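Trudero Letter Practice – User Guide
Section 2: Setting up your first letter of apology

Before you start

The Trudero practice is made for people who wish to apologize to somebody and have postponed it for a long time. In Section 1 you chose one person. In this section you will prepare the place, write the first draft, put it to rest, and decide if it goes into the Sender.

You need:
The Trudero workbook (the gray one, second printing or later)
The deck of 16 prompt cards
A pen which you like to hold
Plain paper, not lined
One envelope
The Sender, which is the flat box that came with the workbook

If your set came without the Sender, you can use any box with a lid. Please do not use a drawer that you open every day.

Caution: This practice is not for a situation in which the other person has hurt you with violence, or has asked you clearly to make no contact. In such a case, please stop after step 6 and talk with a counselor or a minister whom you trust. The letter can still be written, but it must not be sent.

Preparing the place and the time

1. Choose an hour when you are not expected anywhere. Early evening is good for most people. Late at night we write things which we would not say at breakfast.

2. Turn off your telephone and put it in a different room. Face down on the table is not enough.

3. Write the first name of the person on the inside of the workbook cover. Only the first name. Family names make some users feel as if they are filling in a form.

4. Take the cards out and remove the two which are marked with a small circle. These belong to Section 4, and they will confuse you now.

Note: In the first printing the circle is missing. The cards you should remove are "What did I receive from this?" and "What do I keep?"

Writing the draft

5. Turn over one card and read it aloud. Answer it on the plain paper in complete sentences. If the card says nothing to you, put it at the bottom of the deck and take the next one. You may do this as many times as you want.

6. Write for nine minutes. Use a kitchen timer, or the small sand glass if you ordered one. When the time is over, finish your sentence and put the pen down. It is allowed to have written very little.

7. Read what you have written, and underline each place where you used the word "but." Do not correct it yet.

8. Now look at every underlined place and ask what comes after the "but." Very often it is an explanation of yourself. Move this explanation to a separate sheet and keep it in the back pocket of the workbook. You are not throwing it away. It is maybe true and maybe even fair, and you will need it in Section 3.

9. Copy the rest of the draft in clean handwriting. Begin with the thing you did, named simply. "I did not come to the hospital when your father was there" is a good beginning. "I am sorry if you felt alone" is a weaker one. The word "if" gives the work back to the other person.

Note: Some users ask if they can type the letter. Yes, you can type it, especially if your hand gives you pain. Print it and sign it by hand.

Caution: Do not ask for anything in the first letter. Do not ask for an answer, for a meeting, or for forgiveness. To ask for forgiveness is natural, and in many families it is the traditional last line. But the person who opens the envelope should be free to close it again and make dinner.

Putting the letter to rest

10. Fold the letter, put it in the envelope, and leave the envelope open. Place it in the Sender and close the lid.

11. Put the Sender somewhere you will pass by but not sit next to. A shelf in the hallway is fine.

12. Leave it there until the next Monday. If today is Monday, leave it for the full week.

During this time you will perhaps want to open it and add one more paragraph. Please write this paragraph in the workbook instead, on the pages with the wide margin. When you read it later, you can decide if it belongs to the letter.

Prayer, a walk, or simple silence can be part of the waiting. The guide does not prescribe any of them. Our reading circle in Rarkberg begins with a psalm, and the circle at the Baloch house begins with tea, and people in both have written good letters.

Deciding

13. Open the Sender and read the letter aloud, slowly, as if it was addressed to you.

14. Answer the three questions on the folding page:
Is everything in it true?
Would I still stand behind it if no answer ever comes?
Is it for this person, or for the people who will hear that I sent it?

15. If you have a doubt about the third question, wait one more week. Tell no one during this week that you are writing. Many of us like to be seen as a person who apologizes, and it is easier to notice this when there is no audience.

16. Seal the envelope and mail it, or put it back in the Sender without a seal. Both are a correct end of this section. Write on the cover page which one you chose.

If something does not work

I sat for the whole time and wrote nothing.
Repeat from step 5 on another day, with a different card. Do not make the time longer.

My letter became angry.
This is common in the first draft. Keep it in the back pocket and start a new one. Do not put the angry letter in the Sender.

The person has died.
Follow all the steps until 15. For step 16, see the page "Letters without an address" in Section 4.

I mailed it and there is no answer.
The letter is finished when it is mailed. Please continue with Section 3 in any case. If after some months you feel a strong need to write again, read the chapter on second letters first.

The workbook has helped with 2,985 letters that were reported to us on the return cards. We do not ask how many of them were answered, and we do not plan to ask it.

Section 3, "The explanation you kept," begins on the next page. 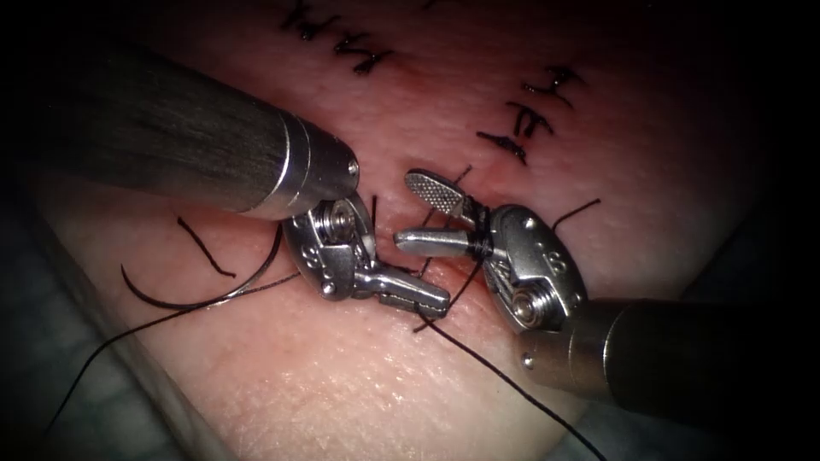
Words by Parvathi Thomas | Trudero Guides

Parvathi writes and revises the Trudero guides, and leads the letter circle in Rarkberg. Corrections to this section are welcome – please mention the printing of your workbook and the number of the step. Replacement cards can be ordered one by one with the form in the back of the workbook.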